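Irndale head to Tavska for the second leg

Irndale go to Tavska in the quarter-final second leg with a 2-1 lead and one or two worries over fitness. Kickoff is at 7:30 p.m. local time, an hour later than first announced, and the club shop will stay open until the final whistle for anyone watching in the bar.

The first leg was closer than most of us expected. Irndale scored twice in the opening half hour, both from corners, and then spent most of the second half defending. Tavska's goal came from a long throw that was never properly cleared. The away goals rule does not apply this season, so a one-goal win for Tavska would mean extra time and, if needed, penalties.

Team news

Junpei Kaneko trained on his own for most of the week with a tight hamstring but has traveled with the squad. He came off after 80 minutes of the first leg and did not play in the league game that followed. If he misses out, the likely change is to bring an extra midfielder in and leave one striker up front. The coach used that shape twice in December, winning one and drawing the other.

The left back is available again after a one-match ban. The backup goalkeeper stays home with a broken finger, so a keeper from the under-19s will be on the bench.

Tavska have no new injuries. They rested five starters in their last league match and lost it 3-0, which tells us very little about how they will play here. At home they press high and get the ball wide early. Irndale's fullbacks will have a busy evening, and we would expect the wide midfielders to sit deeper than they did in the first leg.

Tickets and travel

Our end holds 900 and we have sold 657 of those seats. The rest can be bought at the club office until noon on the day before the game. There will be no away tickets at the gate. The first leg drew 1,540, our best crowd of the season, and we would like to take as much of that noise with us as we can.

Supporters' buses leave from the parking lot behind the main stand at 1 p.m. Please be there 20 minutes early. Food is allowed on board – glass bottles are not. The buses will head back half an hour after the final whistle, including after extra time.

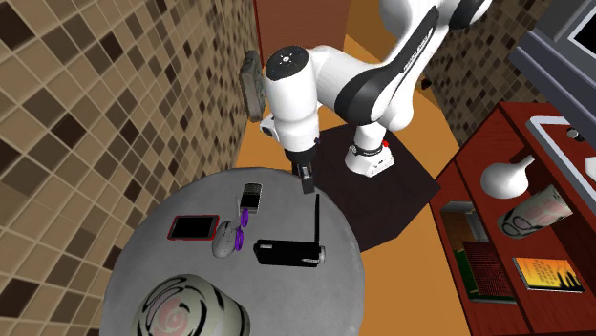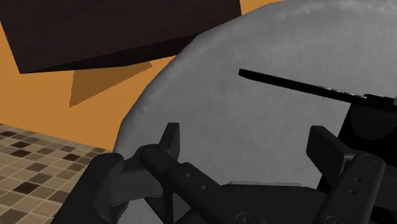
Anyone driving should use the north entrance to the ground, as the road past the south stand closes to cars two hours before kickoff. Street parking nearby is for residents only on match nights.

The winners play Yoshida or Sundis in the semifinal. That tie is level at 1-1 after the first leg, and the second leg is the following evening. The semifinal draw for home advantage has already been made, and the winners of our tie will be at home first.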